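Collecting Demonstrations at a Toy Sink Without Losing Your Mind
Posted April 4, 2023 by the Pranard bench notes editor

You want an arm that can put dishes away. Before it can learn that, somebody has to show it, over and over, with a controller in hand and a cooling cup of coffee nearby. At Pranard we have recorded 1201 demonstrations at a play kitchen, and these are the habits that survived.

1. Write the task as one sentence. "Move the plate from the basin to the rack" is a task. "Tidy up" is a lifestyle. If two operators read the sentence and do different things, fix the sentence.

2. Leave clutter in. Our first batch, back in January, had one plate in a spotless sink, and the policy we trained on it fell to pieces the moment it met a vegetable. Now the carrot and the corn stay in with the plate.
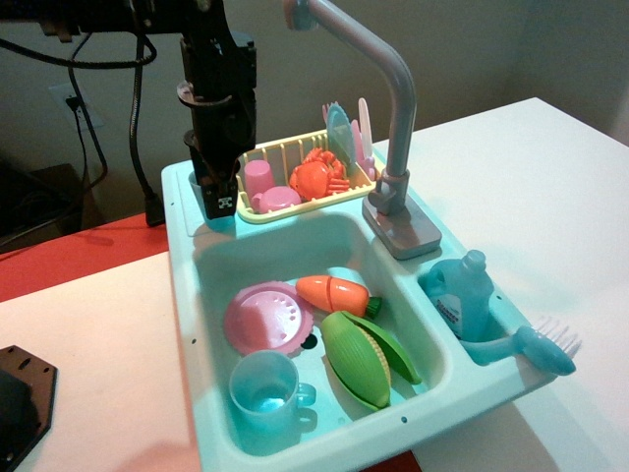 3. Shuffle between episodes. People think they are random and they are not. Left alone, I put the mug in the same corner every time. Use a printed list of layouts, or let a script pick one, and obey it even when it is annoying.

4. Start the arm from more than one pose. Park it over a corner for some episodes and near the middle for others. Otherwise your model learns a very nice opening move and nothing to follow it.

5. Slow down at the grasp. Thin rims are the worst. Come straight down, stop, close, stop again, lift. It feels silly. The model needs those frames more than it needs your flair. 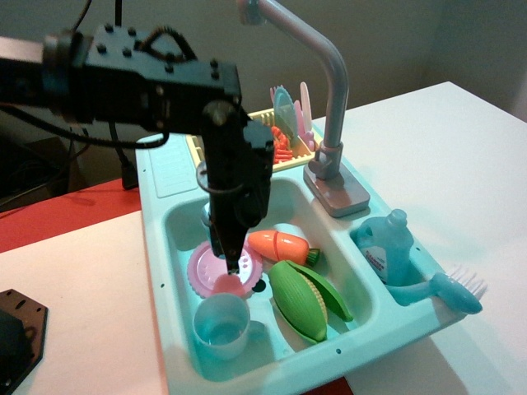 Fingertips down in the pink plate, carrot and corn lying beside it.

6. Label as you go. We use Divell for logging, and each episode gets the task sentence, the layout number and a success flag before the next one starts. I once saved up 225 episodes to label "after lunch." Lunch was lovely. The labels were garbage.

7. Keep some failures. A fumbled grasp followed by a recovery is worth having. A fumble followed by you swearing and hitting the stop button goes in a separate folder.

8. Train early. At 300 episodes, run a quick policy and watch it embarrass you. You will learn which layouts you have been avoiding. Then go collect those, grudgingly.

Change operators every 2 hours. Past that point everyone starts flinging crockery.

Comments (3)

tessier_fan: We tried keeping failures and our policy learned to fumble first and recover second, every single time. Very faithful student. What ratio do you use?

Kundlow bench: Seconding the printed layouts. Ours is taped to the table and has soup on it.

gripperless: Does the success flag get set by the operator or by someone else watching? I don't trust myself to grade my own driving.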